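Household Notes on the Shared Calendar

Posted 3/14/20

This entry continues the series on keeping a household in reasonable order. It concerns the family calendar, a subject on which I have received more correspondence than on any other.
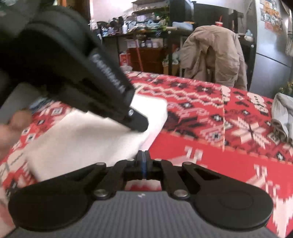
Leokadia Nowicki wrote in to object that a calendar on the wall is only as good as the person who holds the pen, and that in her house the pen has been missing for most of the winter. Her objection is fair. I have given it some thought, and it has changed part of what I had planned to recommend.

Our household adopted a single paper calendar after a difficult stretch in which two dental appointments were missed and one school meeting was attended by both parents, each of whom believed the other was at home with the younger child. Until then we had relied on three separate systems. My husband kept a pocket diary. I used the calendar on my telephone. The children used the side of the refrigerator, where notes from school were held up by a magnet until they fell behind it.

The present arrangement is as follows. The calendar hangs in the back hallway, at a height the younger child can reach. Each member of the household may write on it. An entry must include a time, a place and the initials of the person responsible for transport. An entry without initials is treated as a wish and may be ignored. This last rule was unpopular at first and is now quoted by the children whenever it favors them.

The calendar is reviewed once a week, after supper, for no longer than 30 minutes. In practice the review is much shorter, except in the weeks before a holiday. We read the coming week aloud, settle any conflicts and look briefly at the week that follows. Telephones are put away for this. I had expected complaints on that point and received them, chiefly from my husband.

Several readers asked why we do not use one of the shared applications. We did try one, Trikier, during the fall. It was well made and I have no criticism of it as a program. It sent a notice each time anyone changed anything, and by the second week all of us had turned the notices off, after which it was no more useful to us than a drawer. Kieran Madigan reports better results with the same program in a house of grown children who live in different cities, and I can see that a hallway would be of little help to them.

To return to the matter of the pen. Mrs. Nowicki's letter led me to inspect our own supply, and I found that the pen on its string had stopped writing some time before and that entries were being made in crayon. The policy is now amended. A pencil is kept on the string, and a second pencil is kept in the drawer beneath. Pencil has a further advantage in that plans change, and a page full of crossings-out is hard to read. The orthodontist alone has moved us three times since New Year.

Color coding I cannot recommend. We assigned each person a color, and the scheme lasted until the green marker was taken upstairs for a map of Brazil. Initials have served us better. Families in which two people share an initial will need to agree on something else — Diane Chan tells me that hers uses a small star for the younger of two Michaels.

There remains the question of what does not belong on the calendar. We exclude chores, which have their own list, and birthdays outside the immediate family, which I keep in a notebook. We also exclude anything that happens every week without fail. Piano was written in every square for months and simply took up space. It is now listed once, in the margin at the top, together with the library due date and the trash collection.

I should add that the system has not removed every error. In the first month it was in use we arrived at a birthday party a full day early, with a gift, and were received very kindly. The entry had been written in the correct square. I had read the wrong one.

In April I intend to take up the filing of household papers, including how long to keep receipts for appliances and where the warranty for the dishwasher might be. Readers who have a settled method for school artwork are invited to send it before then. Ours is presently a box under the stairs, and the lid no longer closes.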